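Search this site Type and press Enter

Glare in a small office, part two: paint and lamps

February 2022
Afshin Vahidi

The first part of this series covered the window. This one covers the two things left over once the blind is down, the paint on the long wall and the lamp over the desk. I rent the room, so moving the ceiling fixture was out of scope.

I started with the lamp, a Motetik bar with a frosted cover. With the Cetedum meter flat on the desk, directly under the bar, I read 900 lux at full output. At the far corner of the desk the reading dropped to 564. Neither number says anything about glare. A lux reading tells you how much light lands on a surface. What bothers your eyes is how much of it comes back toward them, and from how small an area.
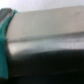
Gloss is the property that matters for the second part. A matte finish scatters incoming light over a wide range of angles, so its brightness changes slowly as you move your head. A glossier finish sends most of the light off at the mirror angle, and the result is a bright patch that moves when you do. The two behaviors are easy to compare where they meet at a seam. The broad beige face is nearly the same tone from one side to the other, while the silvery band under it breaks up into light gray and bluish-white streaks. Painted walls do the same thing at lower contrast, and a semigloss wall beside a monitor will put one of those streaks at the edge of your vision all afternoon.

Paint labels are not much help here. "Eggshell" is a marketing term, and two brands can use it for finishes that look quite different on the same drywall. I bought sample pots of Shokri in matte and eggshell, in the same off-white, and painted a test patch of each beside the door. Viewed straight on, I could not tell them apart. Viewed along the wall, at a low angle, the eggshell patch had a visible sheen and showed every roller mark.
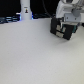

Does a dimmer lamp fix the problem? Only partly, because the reflection and the rest of the room get darker together and the ratio between them stays the same.

Moving the lamp did more. I raised the bar by 17 inches and turned it 20 degrees toward the wall, which put the reflection of the tube above my eye line when seated. The reading under the bar fell, as expected, but it was still enough for paper. I did not redo the corner reading.

The wall got two coats of the matte. It marks easily — a chair back left a gray scuff on the first day — and it does not like being scrubbed. I would not use it in a hallway. 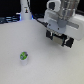 Last edited May 30, 2022

Added after a few months of use: small shiny things on the desk matter less than I expected. A foil lid or a pen clip makes a highlight, but it is tiny and you can move it. Large fixed surfaces are where the effort should go. The matte has held up apart from the scuff, which I touched up from the sample pot. The repair is invisible from the chair and obvious from the door. Part three will cover the monitor stand, a Miter arm that came in gloss black.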